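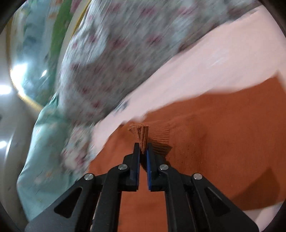
Hand-held gripper with the blue finger pads, on the orange cloth.

Handside equipment planning meeting, April
Minutes typed up by me, Graham Stockdale, from my own scribbles, so shout if I got you wrong.

We started at 9:40 on Saturday morning, ten minutes after we meant to, while Bok-nam Kwak hunted for the quotes she'd printed. Present were Bok-nam, me, Denise from bookings, and Tyler by phone for the first half. Apologies from Blackburn, who sent notes (I read them out and I've tucked them in under the right items).

1. Last time's minutes

Agreed, with one fix. I'd written that the charging shelf was going in the back hall. It's going in the side room. Bok-nam had already told me twice, sorry!

2. Hand-held grippers

This took most of the morning. We want to add 2 more hand-held grippers before the summer sessions start, so that two people can work on cloth and bedding while somebody else does small items. Right now people are waiting for a turn, and Tyler said his Thursday pair spent a good part of the session sorting cables.

Bok-nam had two quotes. Mevthorpe came in at $1,523 for the pair, with a spare set of finger pads and shipping included. Platum came in at $1,428 for the pair, but the pads are extra and they wouldn't give her a shipping price until we order. I said I liked the look of the lower number. Bok-nam said of course I did, and that by the time we'd bought pads we'd be arguing over pocket change.

Tyler asked if we could get just one now and see how it goes. We talked that around for a while. Mevthorpe will sell a single, though the price per unit goes up and we'd pay shipping on its own, and I can't say I was keen on doing this paperwork all over again in July. Blackburn's note said "buy both or stop talking about it," which got a laugh.

Denise wanted to know if the new ones would match what we already have. Bok-nam checked: the Mevthorpe kind has the same style of parallel linkage and the same width of opening, so nobody has to relearn anything. She couldn't get a clear answer from Platum on the opening and has asked them again.

We decided to go with Mevthorpe for both, as long as the quote still stands on the day we order. I've put this down as agreed by everybody, with Tyler a little slow to say yes but he did say it.

3. Pads and screws

We've been treating these as odds and ends and paying for them out of whatever had money in it. Bok-nam would like them to have their own line, and I agree with her. She's going to go back through the receipts and come up with a yearly number. Until then we're holding the spare pads that come with the new pair and not opening them - Denise has offered her locked drawer.

There was a side conversation here about whether people should be tightening the pivot screws themselves. I think yes, with the right driver. Tyler thinks no. We left it, and it's on the list for next time.

4. The fixed arm

Still on the wish list. Blackburn's note asked that we set aside $1,000 this year toward a small bench arm, so that next year's request doesn't look like it fell out of the sky. Bok-nam was fine with the idea but wants to see the gripper order paid first. Denise asked where the thing would stand, and we spent a cheerful quarter of an hour moving imaginary tables. The window end of the side room looks best to me (outlets on two walls, and the door opens the other way), though it would mean giving up the coat rack.

Tyler dropped off the call during this one, so I owe him a summary.

No decision on the model. We did agree to put the $1,000 in the draft budget and mark it as held.

5. Cloth, bedding and small items

Quick one. We're fine for sheets and blankets. We could use more small things to pick up, the thinner and fiddlier the better. Denise has a box in her garage she's been trying to get rid of and will bring it over. No money needed, hooray.

6. To do

Bok-nam: confirm the Mevthorpe quote and place the order. Receipts for pads and screws.
Me: draft budget around to everybody, call Tyler, measure the window end of the side room.
Denise: drawer key, garage box.
Tyler: write down his case on the screws, short please.
Blackburn: two or three bench arm options with prices.

We wrapped up at 11:25. Next meeting is same room, same time of day, and Denise is picking the date once she's seen the bookings.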